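**Re: [bench-tidy] Storing small bits and the plywood boxes**

From: Malachy Lynch
To: bench-tidy list
Date: 14th February

Cormac Mac Giolla wrote:

> Has anybody settled on a way of keeping small things together on a work table? I have the Pallberg trays, but they fill up with whatever is nearest. I was thinking of open-fronted boxes, with the opening facing me, so I can see in without lifting anything down. Is plywood good enough or should I pay for solid wood?
>
> Also, does paint on the bottom edge last? Mine always chips.
>
> Cormac

Cormac,

Plywood is good enough. I have used it since September and would not pay for solid wood for something that sits on a table all day. My sheet came from Adjei, who cut it to size for 30 extra, and the offcuts made two more dividers.

On trays, I have the same trouble as you. I keep one flat tray and one rounded container, both at the far side of the table, with a wooden board between them. The tray is for things in use that day. If something is in it overnight it goes back where it lives. The board is where I put a thing down when I have not decided yet.

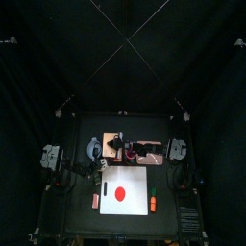 *Blue container, board and pink tray, far side of the table.*

The black top makes it easy to find pale things and very hard to find black screws. If you are buying a new top, get a mid grey. I did look at the Plenanitz one, but it was 170 and I already had this.

Cables are the part I have not solved. I bundle the red and pink ones together, which keeps them off the front half of the table, but they still run across the part where I want to put things down. If anyone on the list has a clip that holds more than three without a screw through the top, please post the name of it. The Kestora ones let go after a week.

Now the boxes. The front is open and there is no lip, so you can slide things out. I leave the outside faces bare and only paint the bottom edge. I use a gloss red, two coats, with a light sand between them. Let the first coat dry overnight. To answer your question, it does last, but only if you round the corner over slightly before painting. Sharp corners chip first, and that is probably what is happening to yours. The cut edges higher up can be left as they are. I tried filling them once and it looked worse.

For what goes inside, I would keep to one kind of thing per box. Rings and collars in one, tape in another. Metal bits slide about on bare wood, and a scrap of felt stops that.
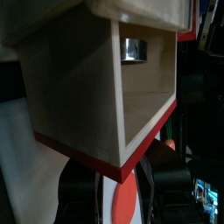 ## Sizes and cost

- Back and sides from one sheet, all cut at the same depth. Mine is 100 mm, and I would go a bit deeper next time.
- Glue and pins at the joints. No screws.
- Paint the bottom edge before you glue in the back, or you will get red on the inside.
- One small tin of gloss did all of mine and is still half full.

I can send the cutting list if you want it. Tell me the depth of your table first.

Malachy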